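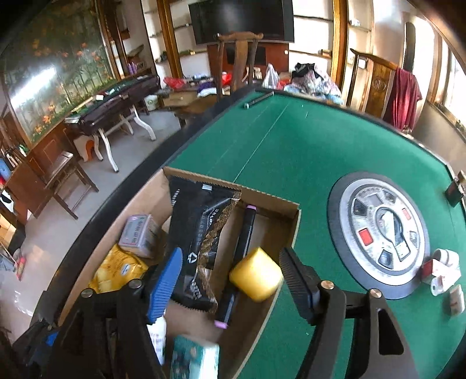 4. Clearing and Preparing the Table

Your Skirine automatic table is almost ready for its first game, and this is a lovely job to get right! A playing surface has a way of turning into a handy shelf between games – markers, snack packets, a medicine box, a lighter. Gather the odds and ends into an open cardboard box, then set the box well away from the table before you switch anything on. Check the felt beside the center dial too, where a few white tiles or a card case can easily get left behind.

You will need: the soft brush from the accessory bag and a dry cloth.

1. Turn the power switch to OFF and unplug the table.

2. Lift everything off the felt. Long, thin items such as rods and pens like to roll, so pick them up first.

3. Brush the felt from the center toward the rim in short, light strokes. Go over the corners twice – crumbs love them.

4. Wipe the rim and the center dial with the dry cloth.

CAUTION: Never spray cleaner or water onto the felt or the dial. Moisture can reach the motor underneath.

5. Pull the chairs back and check that the power cord lies flat.

6. Plug the table in, switch it ON and wait 60 seconds.

7. Press the dial button marked with the Batetti symbol to run a test shuffle. You'll hear a cheerful rattle as the tiles start to move!

NOTE: If the display shows code 407, a tile is stuck in the chute. Switch the table off and turn to page 73.

Looking after the felt

Brush after every session and the color will stay fresh for years. The felt can be replaced at home after 1,000 games, or sooner if it starts to pill. Order the Rizvi felt kit from our Merbridge parts desk and keep the old piece as a cutting pattern.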